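Stusero Brings Back Its Clothing and Bedding Swap for June

The Stusero neighborhood page has confirmed that its big clothing and bedding swap is coming back in June, and the list of things people want to pass along is already wonderful. Sign-ups opened on 12 March 2021, and about 500 pieces have been promised so far, from winter coats to summer bed mats. For a swap that started out as one rack in a hallway, that's huge!

This year's swap has two parts. Clothes go to the Plirnia hall, as before, and bedding gets its own room next door at Halonen. The split is new, and it should make life a lot easier for anyone who spent the last swap digging for a pillowcase under a heap of sweaters.

Dark clothes are leading the way at the moment. Long, soft black pieces are always the first to be claimed, and they're also the hardest to sort once they're in a pile together. The advice from the page is to lay each one out on the bed at home, go over it for lint and loose buttons, and fold it before it goes in the bag.

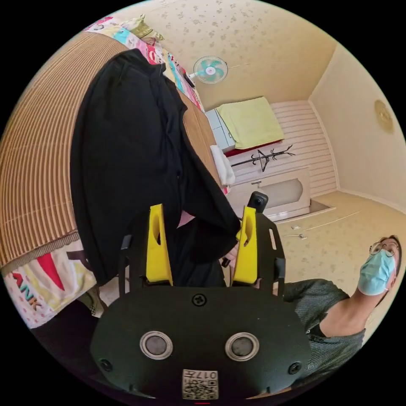
How to get clothes ready

Wash everything first, and skip the strong fabric softener – several people asked for that after the last swap. Empty the pockets. Close zippers and do up at least the top button so collars keep their shape. Fold long pieces in half lengthwise, sleeves in, and then into thirds from the bottom. Hangers are welcome but please put them in a separate bag, as they tangle with everything.

A bed is the best folding table most of us own, and a firm, flat mat on top makes it better still. Black fabric shows up nicely against light and dark striped bamboo, and there's plenty of room to smooth out a long piece from one end to the other.

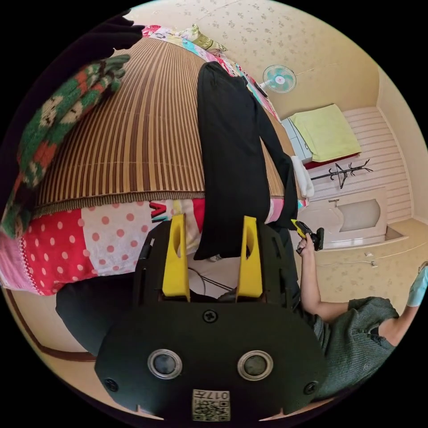 Bags can be dropped off at Plirnia during the 6 days before the swap. Each household can bring up to 2 large bags of clothes, with no limit on bedding (yes, really, bring the quilts!). Every bag needs a tag with your name and a rough idea of what's inside. The tags are free and can be picked up from the Stener shop, next to the register.

Bedding gets its own room

The bedding side is the part we're most excited about. Patchwork has been turning up on nearly every wish list, the brighter the better – pink and turquoise, yellow, red, prints with letters or little cartoon figures for a kid's room. Woven summer mats are right behind, and June is just the moment for them. A slatted mat over a patchwork quilt is such a cheerful way to dress a bed for warm weather, with the colors still peeking out along the edges.
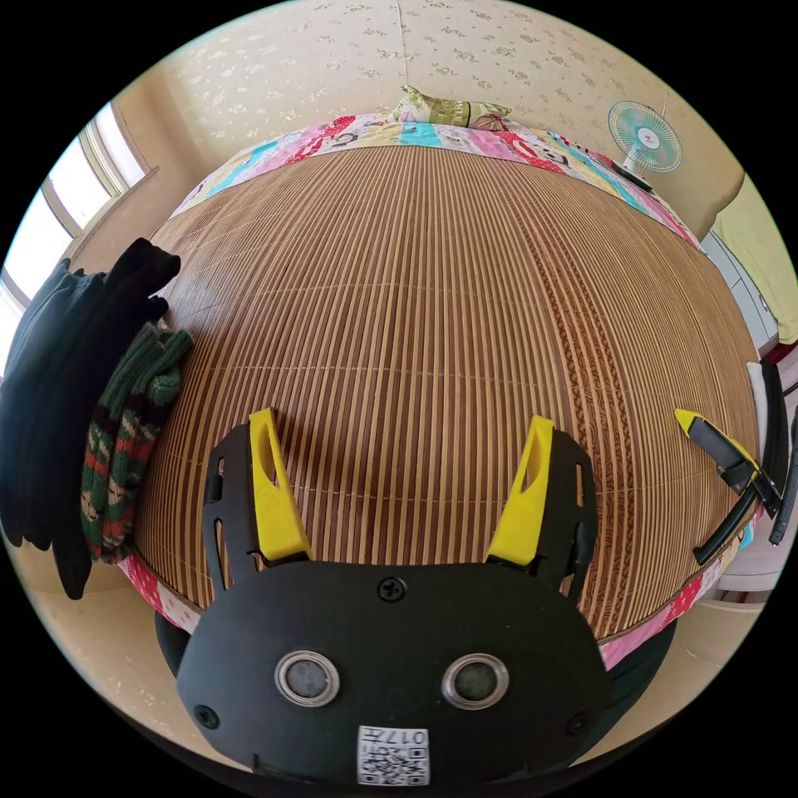 Mats should be wiped down with a damp cloth and left to dry completely before they're rolled. Roll them along the slats, never across, and tie them loosely with a strip of cotton. Check the woven edge band for loose threads, and trim them if you find any. Quilts can be folded or rolled, whichever takes up less space in your bag, and pillow covers should come without the pillows.

Anything left over at the end goes to the Stener shop's linen shelf, where it can be picked up free for the rest of the summer. The exact June date will be posted on the Stusero page along with the opening hours for both rooms. Tags are available now.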